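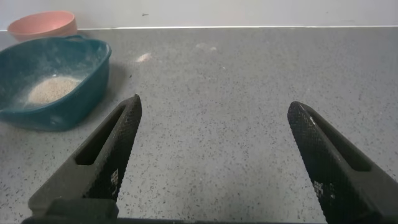
Attachment 1: gray countertop, bench side

Ticket 643 — Labels print shifted after update
Product: Prilater label software, desktop version
Opened by: Sosina Yilma
Assigned to: Mackenzie Doucette
Priority: Normal
Status: Closed

Sosina Yilma wrote:
Hello. We use Prilater to print the shelf labels for our spare parts store. Since the update in October, every label comes out moved to the left, and the first letter of the part name is missing. The preview on the screen is correct. The printer is a Hulta, connected by USB. I did the following before writing to you:
Restarted the computer and the printer.
Cleaned the print head with the pen that came in the box.
Put in a new roll of the same size.
Printed the test page from the printer menu. The test page is straight.
Because the test page is good, I think the printer itself is not guilty. Please tell me which files you need.

Mackenzie Doucette wrote:
Hi Sosina, thanks for the clear list. Could you open Settings, then Page, and tell me what you see for Left offset and Label width? Also please send the log from the Help menu after one bad print.

Sosina Yilma wrote:
Left offset is 0. Label width is 259, and I do not see the unit beside it. Before the update I am sure there was a unit written there. The log is attached. I read it also myself, and there is a line which says "profile not found, using default". This line appears before each print job.

Mackenzie Doucette wrote:
That line is useful. The update moved the printer profiles to a new folder, and it looks like yours was not copied. Please close Prilater fully (check the tray icon too), open it again, and choose Import Profile. The old file should be called Bella, if you kept the name from the first setup.

Sosina Yilma wrote:
I found the profile Bella and I imported it. Now the unit is visible again and the preview is the same as before. But the result is only half good. The small labels are straight. The long labels, which we use for the drawers, are still moved to the left, a little less than before.
I must add that two people print here. My colleague Audrey-Anne Petrenko has her own user account on the same computer, and on her account the long labels are correct. I did not expect this. Her account got the same update on the same day.

Mackenzie Doucette wrote:
Good catch with the second account. I am passing this to Hélène Girard, who works on the templates.

Hélène Girard wrote:
Hello Sosina. The long label template keeps its own margin, separate from the profile. In your account it was saved again while the profile was missing, so the wrong margin stayed inside it. Please ask your colleague to export her long template, then import it in your account and choose Replace. Do not choose Merge — it keeps the old margin.

Sosina Yilma wrote:
Done as you wrote, with Replace. I printed 2 long labels and 2 small ones, and all letters are complete. I also closed the program and opened it again, and the log does not show the profile line anymore.
One small request for the manual: the difference between Replace and Merge is not explained on the import page. I searched for it before I answered and found nothing.

Mackenzie Doucette wrote:
Glad it prints well again. I added your note about the import page to the documentation list. Closing the ticket on Sunday, November 3, 2024. You can reopen it by replying to this message.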